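OK so a few of you asked how the gripper swap is going, thread time. I've been living with two hand-held grippers since February and I have opinions

Quick background: we're picking one to build 5 more of. The candidates are the Guno, which we've been using forever, and the Favia, which Slamet Teoh talked me into trying after I complained about the Guno for a whole lunch

Guno first. It's light, the trigger is smooth, and I could fix it in my sleep. But the flat fingers are terrible on anything round. Eggs, tape rolls, the knob off a stove – you squeeze and it squirts out sideways

The Favia has curled soft pads and wow, round stuff just stays put. I did 108 pick-and-place runs with a plastic lemon (my desk still smells like fake lemon, it's a scented one, don't ask why we own it) and dropped it 2 times. The Guno dropped it so often I quit early and got coffee

Where the Favia loses: thin flat things. Playing cards, a credit card, a single sheet of paper. The pads roll over the edge and you end up pinching air. Trinidad Lumanlan got a card up by sliding it off the side of the table first, and I'm counting that as cheating

Also it's a chunkier tool. After an hour my wrist knows about it. Slamet says I hold it wrong. Slamet has forearms like a rock climber so I'm not taking notes from Slamet

Camera stuff, for the three people who care: I went wide on both. The wide lens picks up the fingers AND a big chunk of the room, so tracking has plenty to hang on to even when I'm reaching down into a bin. Narrow lens was prettier and got lost every time I turned around too fast

The one thing I'd watch is ceiling lights. Tip the gripper up and exposure dives, then takes a beat to come back. I locked it manually on the Favia and that was the single best change I made all month. Do this before anything else!!

Controller side: tried a Deák board and then a Pakby board. Same wiring, same firmware settings as close as I could get them. The Deák was fine. The Pakby was also fine but its connector faces the wrong way and the cable rubs on my thumb, so Deák wins on thumb grounds

Somebody asked about pad wear. I've put almost 2,000 squeezes on one set and they still grip okay, a little shiny on the tips. I'll keep going until they give up and report back

So where I'm leaning: Favia for the new ones, with one Guno kept around for cards and paper. Trinidad wants to try gluing a little fingernail on the Favia pads, which sounds gross and might totally work

If you've done the fingernail thing, tell me what you used. I've got a strip of thin spring steel and no plan

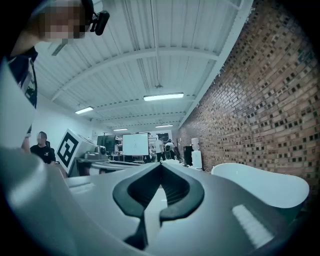
Oh and for whoever asked about files – I'll share the mount for the wide lens once I fix the screw holes, they're a hair too tight right now and I cracked one putting it together. Probably tomorrow morning if the printer behaves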